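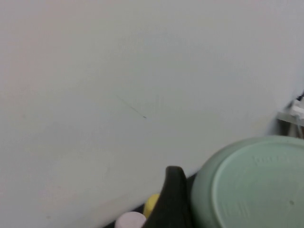 Shireen Pretorius wondered whether we might begin with the bus shelter for once, as it has been left to the end of the last several meetings and everyone is tired and hungry by the time we reach it. There was general agreement, and so we did, with the kettle still going in the corner.

Marras Lane Neighbors
Minutes of the December meeting, held Thursday at 7 p.m. in the upstairs room at the Peltum Street library

Bus shelter on Marras Lane

The city has written back at last. They will replace the bench but not the roof, and they would like to know if we prefer the bench facing the street or set sideways. A long and friendly talk followed. Those who ride the early bus want it facing the street, so the driver can see there is someone waiting in the dark. Those who ride in the afternoon would sooner have their backs to the wind, which comes straight down the lane from the rail yard and goes right through a winter coat. Jordan Pickering had sat there on two mornings with a thermos to see for himself and came down on the side of facing the street. A show of hands went the same way, and Shireen will write to the city this week. She will also ask again about the roof, as politely as she can manage it a fourth time.

Last month's minutes

Read and accepted, with one correction. The pie at the fall supper was pear and not apple, and the secretary is sorry, having eaten two pieces of it.

Winter supper

The supper is set for the Friday before the schools let out, in the Cornen Hall, doors at 5:30. We had a lovely turnout last year and ran short of chairs, so the hall has promised us 20 more from their basement, if a couple of strong people can come early to carry them up. Please bring a dish with your name on a piece of tape on the bottom. There are still three casserole dishes from last winter in the secretary's pantry, one of them blue with a glass lid, and they would very much like to go home.

There was some back and forth over whether to charge at the door. It was felt that a jar on the table has always done the job and that a ticket price might keep away the families we would most like to see. The jar stays. Any money over the cost of the hall goes to the snow fund, as before.

Music was discussed at more length than perhaps it needed. The accordion was well liked by some and found a little loud by those seated near it. It was settled that there will be accordion again, but from the far end of the hall by the coat racks, and that it will stop while people are eating soup.

Snow shoveling list

Jordan has the list and reports 11 households asking for help with their walks this winter, and fewer shovelers than he would like. He read out the streets (the houses are kept private, as people asked) and several hands went up for Braltemberg Avenue, which is flat. The hill end of Peltum Street still needs someone. If you have a teenager at home with a good back, please mention it to them kindly. The usual thank-you is a hot drink and a bag of cookies.

A question was raised about salt and dogs' paws. We will buy the kind that is gentler on them, even though it costs more, and sand for the hill. The snow fund can stand it. Jordan asked that the buckets be left on porches with the lids on, as last year a good deal of it got rained on and set hard as a brick — he still has one he uses as a doorstop.

Library hours

The library would like to close an hour earlier on weeknights after the new year. Nobody at the table was happy to hear it, and a few spoke with real feeling about the kids who do homework there until their parents get off work. Shireen offered to gather signatures and hopes for 100 before the holidays. Sheets will be at the supper and at the counter of the Cornen Bakery, where they have been good enough to make room next to the register.

Odds and ends

A gray mitten was found on the library stairs. The lamp at the corner of Braltemberg and Marras is out again, and has been reported. Get-well wishes were sent round the table on a card and signed by all.

The next meeting is the second Thursday of January, same room, same time. We closed at 8:40 and walked out together into a little light snow.

Comments

Denny: We can take the hill end of Peltum if somebody lends us a second shovel. Mornings only, please.

PearPie: Glad to see the record set straight!

Marlene K.: The blue dish with the glass lid is mine. I have been looking for it since March. I'll come by Saturday if that suits.

Shireen Pretorius: Signature sheets are at the bakery now. Please print your name as well as signing, the library needs to be able to read them.

Contact: leave a note for the secretary at the Peltum Street library desk | © Marras Lane Neighbors | Back to top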